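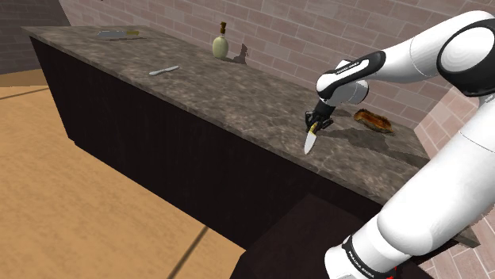 Slaoui Robotics Club – Teleoperation Team

Frequently asked questions for new demonstrators

What do you do on this team?
We show robot arms how to do kitchen jobs by driving them ourselves, and then we train a model on what we did. Right now the big one is bread! You steer the arm, the gripper holds the knife, and every move you make gets saved as a demonstration.

Is this a real kitchen?
No, it's all simulated. The counter, the loaf, the knives, the spatula and the arm are all rendered, and you can start over with one key press. We love this part. You can try a strange approach angle at nine at night and the worst thing that happens is a reset.

Do I need to know how to code?
Not at all. Some of our best demonstrators had never opened a terminal. Lucie Fraser runs the Tuesday intro session and will have you driving within 30 minutes.

How do I control the arm?
With a handheld controller. Your hand motion moves the gripper, and the trigger opens and closes the two fingers. Let go of the side button and the arm stays put while you get comfortable again – use this a lot. There's a keyboard mode called Grakby too, but most people find it slow for anything with a blade.

How many demonstrations do you need?
Our goal for the bread task is 400. New people usually sign up for a block of 50 and spread it over a few evenings.

What makes a good one?
Smooth and steady beats fast. Bring the knife over the counter with the blade pointing down, pause for a moment, then move to the loaf. Try not to drag the tip across the stone. If you bump the bread, keep going and fix it, and save the run as normal. Chandrasekhar Salian, who trains the models, really wants those recoveries in the set!

What if I drop the knife?
Pick it up if you can reach it. If it has gone off the counter, mark the run as failed and reset.

Why are there other things on the counter?
They're part of the task. The bottle, the spatula and the second knife move to new spots between runs, so the model has to learn to find the loaf in a bit of clutter. Leave them alone unless the prompt asks for one.

Can I watch the trained model try it?
Yes, please do. We run new versions on the big screen after the Tuesday session, and it gets pretty loud when a slice goes well.

Who do I ask about sign-ups?
Chaimae Samir keeps the schedule. For controller trouble, find Prodromos Nikolaidis at the desk by the door.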